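Erano users board > Data collection > Sweep task: keep the single-piece episodes?

killalbridge_lab
We have 706 demos of the sweep task, teleoperated, one wrist view and one fixed view. Policy does fine on clusters and stalls on the last piece. It hovers over the board, closes in, then backs off. Should I reweight toward episodes with one piece left, or collect new ones?

tmorrow
Collect. Reweighting repeats the same trajectories. If your operators always approach the last piece from the same side, you will only teach that approach harder.

Skolodgate
Disagree. Look at the episode lengths first. We had the same stall and the cause was operator hesitation: 2 seconds of no motion before the final push, in nearly every demo. The policy copied the pause. We trimmed idle steps, retrained on the same set, and the stall went away.

tmorrow
Trimming also removes legitimate settling time after the tool touches down. I would not do it blind.

Skolodgate
Not blind. Threshold on joint velocity, and only before contact.

killalbridge_lab
Checked. Median idle before the last push is 12 frames, so there is some pause, but less than Skolodgate had. Start positions are the bigger problem. Operators tend to leave the final piece on the center line, straight out from the tool stem, and then push it through the gap between the rails into the tray.

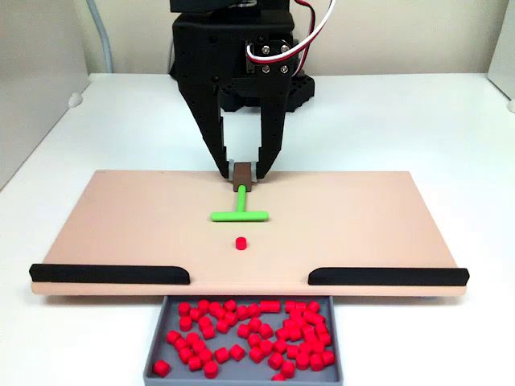
So the policy has almost no examples where it must shift sideways before it pushes. I plan to record a new batch with one piece placed by hand at 7 marked spots, most of them well off center, tool grasp unchanged.

weerasinghe_r
Vary the grasp too. If the block sits a few degrees off in the fingers, the crossbar is no longer square to the gap and the piece rolls off one end. Your fixed grasp hides that.

killalbridge_lab
One variable at a time. Grasp goes in the batch after.

tmorrow
Agree with the order. Hold out two of the marked spots for evaluation, otherwise you can't tell interpolation from memorization.

Skolodgate
Still think you should run the trim first. It costs one training run and no operator hours.

killalbridge_lab
Fair. Trim run is queued for tonight - will post both success rates in this thread.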